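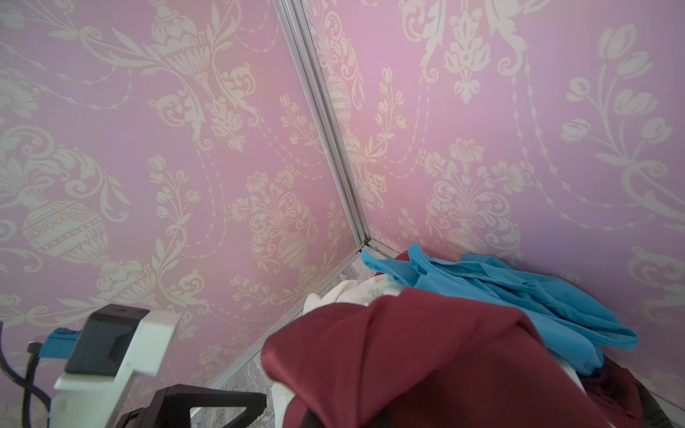
Pink Wallpaper and a Pot of Tea: Our Monday at Zunero

I had been promising Atieno Mohamedi a visit to the Zunero open day in Fidville for ages, and this spring we finally went. The doors opened at 9, and we were let in with a paper map and a very good bun each. Zawadi Barasa led our group, and she has the kind of voice that makes you want to pull up a chair.

I'll admit it was the wallpaper that won me over. Pink damask, with big cream urns, curling leaves, tulips and long strings of beads swooping between them – my grandmother's front parlor in Ondieki had something very like it, and I could have stood there all morning. If you look closely on the right-hand wall, there's even a little bird tucked in among the garlands.
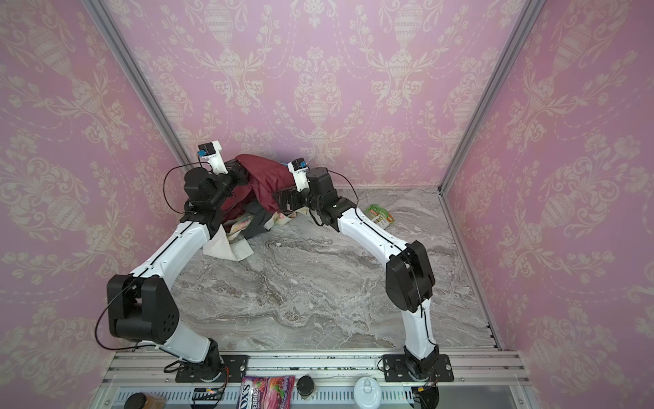 The Floor, the Fabric and the Walk Back

Zawadi let us take our time over the floor as well, a marble pattern in gray and white with charcoal and beige swirling through it. I would never have put it with pink, but I've been thinking about it for my hallway ever since. The fabric was heaped up against the back wall, and Atieno, who irons even her dish towels, was itching to get at it!

We finished with tea in the Oltis room, where 3 of us got talking about paste and seams and missed the first bus home.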